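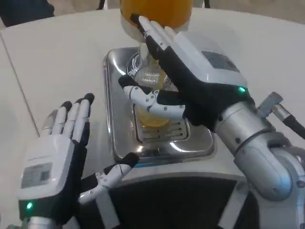

torvik_j
Third week of trying to keep the drinks tray in the back kitchen in some sort of order, and I would like opinions before I give up and go back to a cupboard. The idea was simple: one metal tray on the table, everything for a cold drink on it, and anyone who wants one helps themselves. As of Thursday lunchtime the clear glass and the orange container have ended up one directly above the other in the middle of everything again, so whatever you reach for, you get the other one first. I bought the tray from Stiluvard, it cost more than I have admitted at home, and I'm not prepared to be beaten by it. How do you lot lay yours out?
Joar

pantry_moth
Glasses at the back, tall things at the sides, front left clear. I've done it this way for years and only my brother-in-law has ever complained, and he drinks from the tap.

Zivska
Glasses at the BACK? So you lean over everything with your sleeve in the squash? Glasses go at the front. You pick up the glass first, then you fill it. It's the order you do things in.

pantry_moth
It's also the order in which they get knocked on the floor. I've got a dog with a tail like a cricket bat. Front row is for things that bounce.

torvik_j
No dog here. There is a door that opens towards the table, though, and it has taken a mug already.

kettle_descaler
What size is the tray? Mine's 65 cm and I can keep a clear strip down the middle wide enough for a hand. If yours is smaller you simply own too many things, sorry.

torvik_j
Haven't measured. It holds everything if nobody breathes. I was hoping the answer would be a clever arrangement and would not involve owning less.

Skosent
The answer is always owning less. We ran a village hall kitchen with up to 90 people through on a quiz night and the drinks table was one jug, glasses upside down on a cloth, and a bin. Anything else walked off or got sticky.

Zivska
Upside down on a cloth gives you fluff round the rim. I've had this argument on here before and I was right then too.

Skosent
You were banned from the tea towel thread, as I recall.

Zivska
Suspended.

kettle_descaler
Back to the tray. Metal ones slide. Put a bit of that rubbery drawer liner under it or you'll line it all up beautifully and then shunt the lot when you wipe the table. And another bit on top, under the glasses, if you can stand the look of it.

torvik_j
I can't stand the look of it, but I've got half a roll left over from the cutlery drawer, so it's going down tonight. Under the tray only.

lytvynenko
I'd split it up. Glasses off the tray altogether, on the shelf above or on the worktop, and keep the tray for whatever drips. A tray is for catching drips. We've somehow all decided it's for display.

pantry_moth
Annoyingly I agree with this.

Zivska
I don't. You'd be carrying a glass across the room to a tray.

lytvynenko
Two steps, in my kitchen. How big is yours?

torvik_j
Right. Liner goes under, glasses go to the left where the door can't get them, orange thing goes far right and stays there. If it's back in the middle by Monday I'll try the shelf.

Skosent
It'll be in the middle by breakfast.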